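About Lirnau Laundry & Folding

Welcome, and thank you for wandering over to the page that most people skip. We're a wash-and-fold laundry with one front counter and a lot of opinions about T-shirts, and we've been looking after other people's clothes long enough that the business has picked up a bit of a story along the way. If you only came for the drop-off hours, they're at the very bottom. If you have a cup of coffee going, pull up a chair.

How we started

Lirnau was opened by Kavinda Weerakoon and Harpreet Cormier, who met while working the same early shift at a hotel linen room. Hotel linen is a wonderful teacher. You learn to square a sheet in your sleep, and you learn what clean cotton should feel like between your fingers. What you don't get is any variety, and after a few years of white on white on white the two of them began to talk over lunch about how nice it would be to wash something with a color in it.

So they rented the old Ekanayake tailor shop, which came with a deep front window, a good long counter and a bell on the door that still sticks in July. They bought 2 secondhand washers to begin with (both gone now, and one of them missed more than the other), and they put a card in the window that said "We fold." That was the whole sign! People would come in just to ask what it meant, and quite a few of them came back later with a bag over their shoulder.

The early customers were mostly families from the streets right behind us, and families don't send hotel sheets. They send gym shirts, pajamas with one button, baby things the size of a playing card, and socks. So many socks.

A word about socks

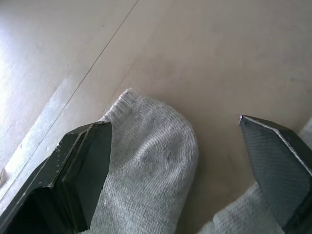

Harpreet took charge of socks in our first winter, and she has never really given them back. Her rule is that a sock gets smoothed flat by hand, toe and all, before anybody goes looking for its partner. It sounds slow, and for the first week it is, but a smoothed sock shows you its rib and its true length, and you stop marrying a gray one to a slightly different gray one and hoping the customer won't notice. They always notice. We once had a gentleman walk back eight blocks to return a sock that belonged to his neighbor.

We don't ball our pairs, by the way. Balling stretches the cuff. We lay one on top of the other, fold once, and tuck the pairs along the side of the bundle where they won't get squashed. Singles go into a paper envelope with your name on it and stay there until the other one turns up, in your next load or behind your dryer or wherever it is they go.

How we fold

Every order goes through the same few stages, and we're happy to tell you what they are, as there's nothing secret about any of it.

Sorting. Your clothes are never mixed with anybody else's. One household, one load, even if the load is small. We check pockets at this stage, and over the years we've handed back keys, grocery lists, a harmonica and one very clean library card.

Washing and drying. We use a plain unscented soap called Grorkis unless you ask for something else. Reds and other strong colors go in by themselves the first few times we see them, and we write that on your ticket so whoever is on shift next knows it too.

Laying out. Things come to the table in a heap, and one piece at a time gets pulled clear and opened up, with the rest left bunched off to the side until its turn comes. Kavinda is firm on this point. A shirt needs to lie open with its sleeves out and its hem straight before anyone makes the first fold, and it needs room to do that.

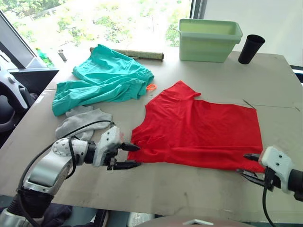

The T-shirt question

We're asked more about T-shirts than about everything else put together, so here is the house method. Lay the shirt flat and take hold of the hem at its two corners. Draw it gently until the bottom edge runs straight, and then stop – pulling harder won't get you a flatter shirt, only a wider one. Sweep the wrinkles outward with your palm. A few soft ones will stay behind and that's fine, they'll settle in the drawer. Then the sides come in, the sleeves turn back on themselves, and the whole thing folds up from the hem toward the collar.
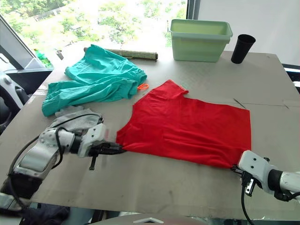

A red T-shirt spread out on the table, with the teal laundry still waiting.

New folders practice on T-shirts for their first 20 orders, with one of us standing nearby. Some people take to it right away and some of us (Kavinda will admit to this) were hopeless for a month. We've found that the patient ones do best in the long run, and that nearly everybody starts refolding their own drawers at home.

Where we are now

At last count we had 391 households on our books, along with a yoga studio and the Clitix swim club, whose towels could fill a bus. We haven't opened a second shop and we don't plan to. We like knowing whose shirt we're holding.

Drop-off is from 7 a.m. to noon and pick-up is from 3 p.m. until we lock the door at 6:30. Come in and say hello, and please give the bell a good push.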